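The Mernelar Gauge

Log entry, 23rd January. Snow depth at the hut, 52 centimeters.

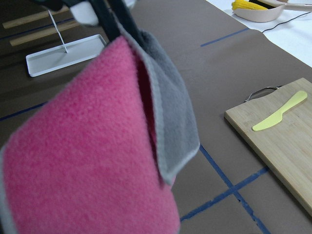 Pink fleece with gray trim.

Eulalia Figueroa read the river gauge at six and again at noon. The level had dropped 2 centimeters. She wrote it in pencil, since ink froze at Raten, and initialed the column.

The previous observer, Ilaria Carbone, had kept the station until June. Her figures ran to 700 pages. On most of them the noon reading was higher than the morning one. Eulalia had checked the float, the cable and the datum bolt, and found no fault in any of them.

At four she walked the 200 meters to the weir with a lamp. The water stood level with the lowest mark. She waited. A plate of ice came down, turned once against the sill and went under. The level rose by the width of a finger and stayed there.

She went back and opened Carbone's last book. Beside the final reading was a note in small capitals: WAIT FOR THE ICE.

Eulalia erased her noon figure, entered the new one and put the kettle on.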